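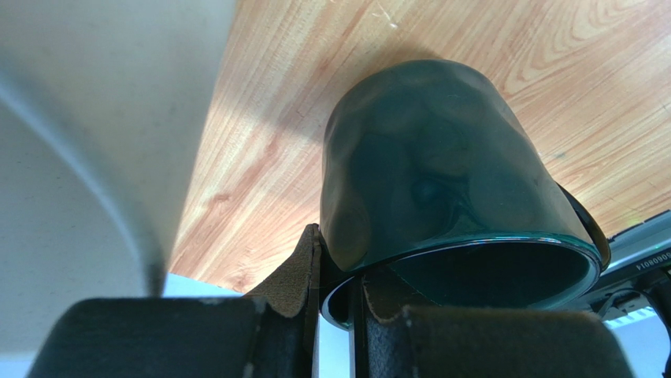 How often should the felt pads on a two-finger gripper be replaced?

At Penham, the pads come off every 633 grips, or sooner if the felt has packed down enough to feel hard under a thumbnail.

The interval was set by Reiko Katayama, who maintains the tableware cell at the Nirnelville plant. Glazed ceramic is a poor surface to hold. It is smooth, it curves, and it chips at the rim, where the fingers usually have to take it. Bare metal marks the glaze. Rubber holds well but picks up grit, and grit scratches. Felt sheds some fiber and wears quickly, and Katayama considers that an acceptable trade.

A pad change takes about 40 minutes. The arm is parked and locked out. The old felt is peeled from each finger, the adhesive is removed with solvent, and the finger faces are wiped dry. New strips are pressed on and left under a clamp. Both pads are changed together - a new pad facing an old one closes off center and tips the piece.

The gripper is then homed again, as fresh felt is thicker and the closing position shifts. Takumi Aoki, who wrote the cell's checks, runs 8 test grips on a reject mug at low force before the wrist camera is checked against its reference. If the mug turns in the fingers, the strips are reseated and the test starts over.

The written procedure was last revised 1/31/24. The revision added the second wipe.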